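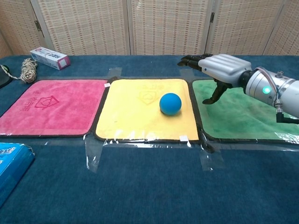

Packing tape to hold microfiber towels on a cloth-covered table?

Asked by Teodoro Montoya, 2019-07-09

I have three small square microfiber towels (pink, yellow, green) laid side by side on a table that has a dark blue cloth on it. The cloth is a little fuzzy. I use the towels as colored squares and put a ball on one of them, so they need to stay flat and in the same place. Right now they are held with strips of clear packing tape over the edges, stuck down to the tablecloth.

Two questions. Will the tape leave glue on the towels if I leave it on for 12 days? And is there something better that still comes off? The tape wrinkles and it is shiny under the ceiling light, and I would like it less visible. I don't want to sew them down. The cloth has to go back on a dining table at the end.

3 answers

Ainhoa Garrido
Packing tape is made for cardboard. On microfiber it grabs the loops, and the longer it sits the more it pulls out when you lift it. Twelve days is long enough that I would expect some residue, more if the room is warm. Peel it slowly, flat against itself, with one hand holding the towel down.

For the glue, rub a little dish soap into the spot, leave it 10 minutes, and wash the towel in warm water without fabric softener. Don't iron it before the glue is out. Rubbing alcohol works too but test a corner, especially on the darker colors.

Instead of tape on top I would use small safety pins from underneath, one per corner, catching only the back of the towel. They come out in a minute and don't shine. Take them out before the cloth goes in the wash. If the ball rolls over a corner and you feel the pin, move it in half an inch.

Furkix
double sided carpet tape. done

Uvari
Wouldn't use carpet tape on a fuzzy cloth, it took the nap off one of mine and there is still a bald line. Basting spray from the quilting aisle is what I use. Light coat on the back of the towel, press down, lift and move it if it's crooked. Washes out of most things. Spray outside or over newspaper. I have not left it on longer than a week so I can't speak to 12 days.

Comment from Teodoro Montoya: Thanks. Going with the pins. Does the dish soap work on the tablecloth too?

Comment from Ainhoa Garrido: Should, if it's washable. Check the tag.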